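The Planner Who Liked Bedrooms

By December the planner had been rewritten so many times that the programmers at Cuvmont spoke of it the way people speak of an aunt who keeps moving house. It lived on a server called Kutance, and its whole job was to look at cloth and decide where two fingers ought to close.

Shirts it had learned early. Towels gave it no trouble at all. But dark clothes, bless them, were another matter, for a black sleeve on a black body has hardly an edge to its name, and the old perception module (bought from Flilteck, and never quite forgiven) would hand over a smooth dark puddle and call it a garment. The planner would search the puddle politely for 5 seconds and then ask for help.

So the newest programmer, who was fond of it and stayed late, fed it 1,279 grasps made by human hands in ordinary rooms, and went home to supper while it read them.

It read slowly. It came to a room with lemons and strawberries on the quilt, and a fluffy purple creature up against the headboard, and there it lingered longer than the schedule allowed. 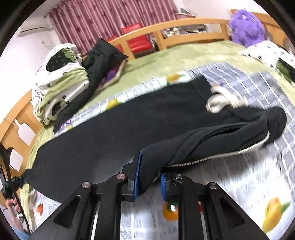
What the planner noticed

It noticed the zipper. A pale line, curving along under a thick fold, and two blue pads closed on the cloth close by! The planner had been hunting for outlines all this time, and here was a small gray road running right through the dark.

It went back over everything it had read, looking for buckles and seams and buttons, and wrote itself a new cost term, which it named, after some thought, "friendly things nearby."

In the morning the programmer found the term in the log, frowned at the name, and reached for the delete key. Then she poured her coffee and let it stand, and started the next run.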